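의자 밀어넣기 작업 규칙 (휴머노이드 실내 작업)

분류: 로봇 운용 / 작업 규칙 / 가구 취급
관련 문서: 정지 신호, 케이블 정리, 바닥 점검표, 접촉 힘 제한

의자 밀어넣기 작업 규칙은 사람 크기의 로봇이 바퀴 달린 사무용 의자를 잡고, 밀고, 돌려서 책상 앞에 갖다 놓을 때 지키는 약속들을 묶어 부르는 말이에요. 저희 쪽에서는 그냥 "의자 규칙"이라고 합니다. 정식 이름은 순이다우(Sunidau) 운용 지침의 가구 편인데, 그렇게 부르는 사람은 한 번도 못 봤어요. 저는 이 위키에서 가구 편을 맡아 고치고 있고요, 그래서 글 곳곳에 제 의견이 섞여 있습니다. 거슬리면 토론 탭에 남겨 주세요!

개요

의자가 뭐 그리 어렵냐고들 하는데, 저는 상자 옮기기보다 의자가 훨씬 까다롭다고 봐요. 상자는 놓으면 그 자리에 있잖아요. 바퀴 달린 의자는 손가락이 스치기만 해도 돌아가고, 한쪽만 밀면 엉뚱한 데로 가 버리고, 등받이는 등받이대로 휘어요. 거기다 로봇이 서서 중심을 잡는 중이라면 의자를 미는 힘이 고스란히 자기 발로 돌아옵니다. 그래서 의자 규칙은 손에 관한 내용보다 발과 바닥에 관한 내용이 더 많아요. 처음 읽는 분들이 제일 의외라고 하시는 부분이기도 하고요.

규칙은 크게 시작 전 확인, 접근, 접촉, 이동, 마무리로 나뉩니다. 조항은 전부 합쳐 17개인데 이 글에서는 자주 쓰는 것만 풀어 쓸게요. 나머지는 부록에 있어요.

유래

처음에는 규칙이랄 게 없었습니다. 님들로우(Nindlow) 작업실 벽에 누가 종이 한 장을 붙여 놨고, 거기에 "의자 넘어뜨리지 말 것"이라고만 적혀 있었거든요. 그 뒤에 오조(Ojo) 과제가 시작되면서 같은 동작을 하루에도 수십 번씩 되풀이하게 됐고, 사람마다 시작 위치를 다르게 잡는 바람에 기록을 서로 비교할 수가 없게 됐어요. 2월에 그동안 쌓인 기록 391건을 다시 훑어보고 나서야 시작 위치, 정지 조건, 손을 떼는 순서를 글로 정했습니다. 지금 쓰는 판은 제브홀름(Zevholm) 쪽 안전 문서의 용어를 따라 한 번 더 다듬은 거예요. (용어만 빌려 왔지 내용까지 같지는 않습니다. 이걸 헷갈리는 분이 많아요.)

시작 전 확인

로봇을 세우기 전에 바닥부터 봅니다. 쪽매 바닥이든 타일이든 상관없이, 바퀴가 지나갈 길과 로봇 발이 디딜 자리를 따로따로 확인해요. 작은 나사 하나가 바퀴에 끼면 의자가 그 자리에서 홱 돕니다. 긁힌 자국이나 얼룩은 괜찮지만 물기와 가루는 닦고 시작하는 게 원칙이에요.

다음은 케이블. 연결선은 로봇 뒤쪽으로 돌리고, 의자가 갈 방향과 겹치지 않게 놓습니다. 선이 팽팽해지면 로봇이 몸을 틀 때 당겨지니까 반드시 여유를 두세요. 그렇다고 발 앞에 고리를 만들어 두면 그것도 탈락입니다. 저도 예전에 이걸로 두 번 지적받았어요...

책상은 높이를 고정해 둡니다. 높낮이 조절 책상은 특히 조심해야 하는데, 상판이 팔걸이보다 낮으면 의자가 들어가다가 걸려요. 팔걸이와 상판 사이에는 최소 4cm를 둡니다.

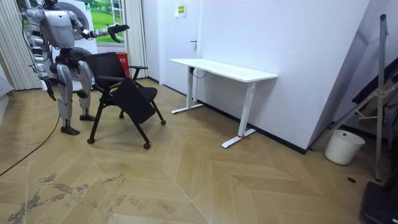
로봇과 의자 사이의 거리는 팔을 다 뻗지 않고도 등받이에 닿을 만큼으로 잡아요. 팔을 쭉 편 상태에서 밀기 시작하면 힘을 조절할 여지가 남지 않습니다. 무릎은 살짝 굽힌 자세에서 시작하고요. 사람도 무거운 걸 밀 때 무릎을 잠그지 않는데 같은 얘기예요. 운용자는 로봇의 옆이나 뒤에 서고, 의자가 굴러갈 길에는 누구도 서지 않습니다. 정지 버튼을 든 사람은 버튼만 듭니다. 커피 들지 마세요, 제발!

접근

접근은 늘 느리게, 양손을 쓸 때는 양쪽을 같은 속도로 합니다. 한 손이 먼저 닿으면 의자가 돌고, 그러면 다른 손은 허공을 집거나 팔걸이를 때려요. 초보 운용자는 주로 쓰는 손 쪽을 먼저 보내는 버릇이 있어서, 교육 때 이 부분만 60분을 따로 씁니다. 길다고 불평이 많지만 저는 줄일 생각이 없어요.

잡는 자리는 등받이의 단단한 틀이 우선이고, 그다음이 팔걸이 기둥, 맨 마지막이 좌판 가장자리입니다. 쿠션이나 그물 부분은 힘을 받으면 모양이 변해서 얼마나 밀렸는지 가늠하기가 어려워요. 등받이 높이를 조절하는 손잡이도 건드리지 않는 게 좋습니다.
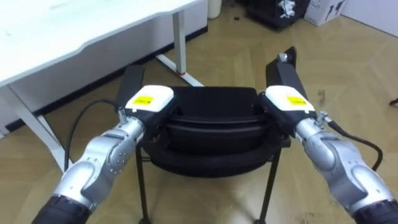
카메라 시야도 접근 단계에서 한 번 더 확인해요. 머리 쪽 카메라만 보고 조종하면 깊이를 잘못 읽기 쉽습니다. 화면에서는 닿은 것 같은데 아직 멀었거나, 반대로 벌써 눌러 버린 경우가 정말 많아요. 그래서 규칙에는 "옆에서 보는 눈을 하나 둔다"는 조항이 있습니다. 고정 카메라여도 되고 사람이어도 돼요. 저는 사람 쪽을 좋아합니다. 사람은 소리를 지를 수 있으니까요.

접촉과 이동

닿은 다음에는 바로 밀지 말고 한 박자 멈춥니다. 이 멈춤을 저희는 "인사"라고 불러요. 양쪽 손에 걸리는 힘이 비슷한지 보고, 의자가 저절로 움직이지 않는지도 봅니다. 한쪽으로 쏠리면 손을 떼고 접근부터 다시 해요. 닿은 상태에서 억지로 고치려다가 의자를 기울이는 일이 제일 흔합니다.

미는 힘은 되도록 낮은 곳에 줍니다. 등받이 꼭대기를 밀면 의자가 앞으로 넘어가려고 하고, 가벼운 의자일수록 심해요. 방향을 바꿀 때는 멈추고, 돌리고, 다시 멈춘 뒤에 밉니다. 밀면서 돌리는 동작은 숙련 운용자한테만 허용되고, 그마저도 기록에 따로 표시해야 해요.

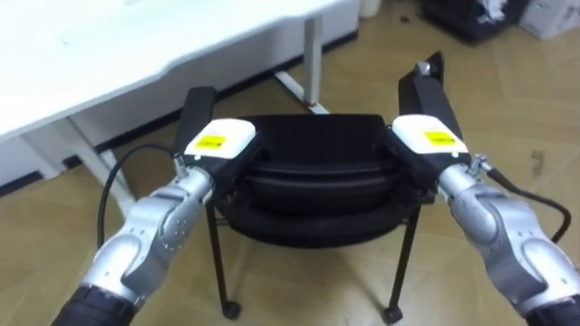
이동 중에 바로 멈춰야 하는 경우도 정해져 있습니다. 바퀴 하나라도 바닥에서 뜨면 정지, 로봇이 계획에 없던 발걸음을 떼면 정지, 케이블이 바퀴 쪽으로 오면 정지예요. 누가 방에 들어와도 정지고요. 멈춘 다음에는 손을 빨리 빼고 싶은 마음이 들 텐데, 로봇이 의자에 기대고 있을 수도 있으니 먼저 자세를 확인하고 나서 뗍니다. 월요일 아침 첫 작업에서 이 순서를 빼먹는 분이 유난히 많더라고요.

한 손 작업

한 손으로 하는 작업은 원래 금지였다가 나중에 조건부로 풀렸어요. 책상 옆이 좁아서 양손이 못 들어가거나, 의자를 조금만 돌려서 각도를 맞추면 되는 경우에 씁니다. 쓰지 않는 손은 몸 옆에 내려 두고, 움직이는 손은 의자의 회전축에서 먼 곳을 건드려요. 그래야 작은 힘으로 돌아갑니다.

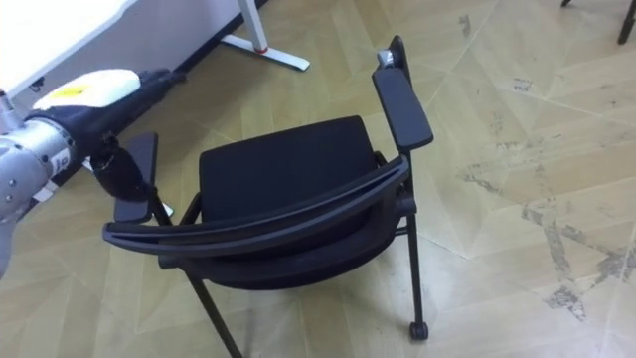 한 손 작업에서 가장 말이 많은 건 팔걸이 쪽으로 들어가는 높이예요. 규칙은 위에서 곧장 내려오지 말고 옆으로 비켜선 다음 들어가라고 합니다. 검은 그리퍼가 왼쪽 팔걸이 바로 위이면서 살짝 옆에 떠 있는 위치, 그 정도가 제가 교육 때 말하는 "대기 자리"예요. 여기서 한 번 멈추고 손가락이 팔걸이 어느 쪽으로 내려갈지를 정합니다. 팔 윗면을 따라가는 선도 이때 봐 두면 좋아요. 내려가는 도중에 선이 걸리면 손목이 틀어지거든요.

마무리

의자가 제자리에 오면 양손을 동시에, 왔던 길로 뺍니다. 옆으로 쓸듯이 빼면 팔걸이에 손가락이 걸려서 애써 맞춘 각도가 다시 틀어져요. 로봇이 반걸음 물러나 안정되면 그때 기록을 끊고요. 기록에는 의자 종류, 시작 각도, 멈춘 횟수, 멈춘 이유를 적습니다. "이유 없음"은 받지 않아요.

논란

좌판이 접히거나 기울어지는 의자를 어떻게 볼지는 아직 정리가 안 됐습니다. 좌판을 먼저 내리고 시작하자는 쪽이 있고, 그대로 두고 밀어도 된다는 쪽이 있어요. 저는 앞쪽입니다. 무게중심이 달라지면 넘어가는 방향도 달라지는데, 그걸 운용자가 눈으로 짐작하게 두는 건 좀 불안해요. 다음 판에서 다룰 예정이니 의견 있으신 분은 토론 탭의 "좌판" 항목에 이어서 적어 주세요.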